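April 16, 2023

Sunday evening, tea gone cold beside me, and I promised myself I'd get the week down on paper before it blurs into the next one.

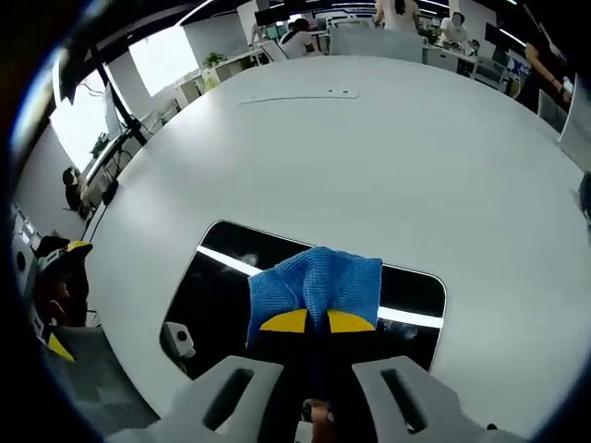
So, the slipping. It began with one bad recording and by Thursday we had a whole folder of them. We've been teaching the Brukus arm to pick up and fold soft things, which means that all day long one or another of us sits with the hand-held gripper and does the job by hand, over and over, so the arm has something to learn from. I must have pinched that blue knitted cloth more times than I ever folded my own children's clothes! And it's a good little tool, I'm fond of it, the two yellow pads come together on the knit so gently. But somewhere in the week the numbers it sent back stopped agreeing with what my hand was doing. I would have the cloth held tight, pads pressed right together, and the log would say the fingers were seven millimeters apart.

Seven millimeters sounds like nothing when I write it here. To the arm it is everything. It learned from us that "closed" means "a bit open," and when Kofi ran it on Thursday afternoon it went down to the cloth very nicely, shut its fingers the way we had taught it, and came up with air. Again and again, so polite about it. Kofi laughed the first few times and then he stopped laughing, and I went and got us both something to eat.

We spent Friday looking in the wrong place, of course. I was sure it was the pads (I had swapped them myself on Monday, the new set from Flomar, and I'd been carrying a guilty feeling about it ever since). Kofi thought it was the new Brurnex software, and he's suspicious of any update, so that was no surprise. We put the old pads back and got the same gap. We put the old software back and got the same gap again, and by then it was dark and my daughter had called twice.

Nkrumah found it on Saturday morning in ten minutes, bless him, just by holding the thing and squeezing it slowly next to his ear. There's a small screw that keeps the sensor wheel on its shaft and it had worked loose, so the wheel was lagging a little behind the fingers every time they closed. He handed it to me and I could feel the tiny click. I had been feeling that click for days and thought it was my thumb joint!

Of the 908 recordings we have so far, 396 were made after the click began, as near as the logs can tell us. Nkrumah thinks some can be saved by correcting the numbers, and he has fixed 189 of them already and is pleased with how they look. I'm less sure about the others, where the gap wanders, and I'd sooner do them over. Kofi groaned when I said so, but he knows I'm right, or he was too tired to argue.

What bothers me more is that we had the arm running on bad numbers with people walking by. It closed on air this time. If the error had gone the other way it could have squeezed much harder than we meant, and Lamptey's team likes to lean in for a look. I've written a note for everybody asking for a finger check each morning before the first recording, fully open and fully closed, and no running the arm until both are written in the book.

A drop of glue on that screw tomorrow, first thing. And I must call my daughter back.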